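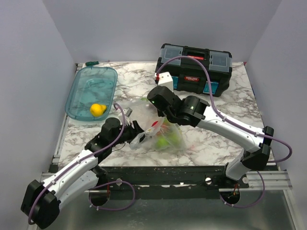 Section 3 - Setting up the Plemard countertop water filter

Read this once before you start. Whole job takes 30 minutes, most of it waiting on the flush.

Before you begin

Check the box. Filter body, cartridge (sealed in its own bag), diverter valve, two hoses, three faucet adapters, small bag of washers. Anything missing, call the store, not the shipping company.

You also need an old towel, a bucket and a pair of scissors. No wrench for the standard faucets. If your faucet has a Jirnby style pull-out spray head, stop - the diverter won't fit. Order the under-sink kit instead.

CAUTION: Cold water only. Hot water ruins the cartridge and the warranty does not cover it.

3.1 Fit the diverter

1. Turn off the faucet. Unscrew the aerator from the tip by hand, lefty loosey. If its stuck, wrap a rubber band around it for grip.
2. Look at the threads. Threads on the outside - diverter screws straight on. Threads on the inside - use adapter A or B, whichever goes in without forcing.
3. Put a flat washer in the diverter. One only. Two will leak.
4. Screw it on hand tight. Lever should face you.
5. Run cold water with the lever in the TAP position. Drips at the collar mean a crooked washer. Take it off, start over.

3.2 Load the cartridge

1. Wash your hands.
2. Cut the cartridge bag along the short end. Don't stab at the middle, the end seals are soft rubber and nick easily.
3. Throw out both blue end caps. Left on, they block the flow completely. Most common support call we get.
4. Unscrew the filter lid. Lower the cartridge in, arrow pointing up, and push until it clicks.
5. Wet the big O-ring with a little water. No oil, no petroleum jelly.
6. Lid back on, hand tight, plus a quarter turn.

Note: The Wiker replacement cartridge is shorter and needs the spacer ring that comes with it. Keep the ring, you will want it next time.

3.3 Connect and flush

1. Push the white hose onto the inlet and the clear hose onto the outlet. Each goes in about as far as your thumbnail is long. Tug to check.
2. Put the outlet hose in the bucket.
3. Cold water on, half open. Lever to FILTER.
4. Let it run 10 minutes. Gray or black water at first is normal, loose carbon. Use it on the plants.
5. Shut off, wait 5 minutes, then flush again untill the water runs clear.
6. Dry everything with the towel. Leave it one hour and check underneath for drips.

CAUTION: Never close off the outlet while the faucet is running. Pressure builds up in the body and the lid can crack.

3.4 When to replace

Every 200 gallons for the standard cartridge, 410 for the Mateos long-life. No meter on this model, so write the start month on the lid sticker (March, say). Slow flow before then usually means sediment - see Section 5.

Away more than 3 days? Run it for a minute before drinking. Away more than a month, new cartridge.

Do not let the unit freeze. Cabin owners, drain it and store indoors.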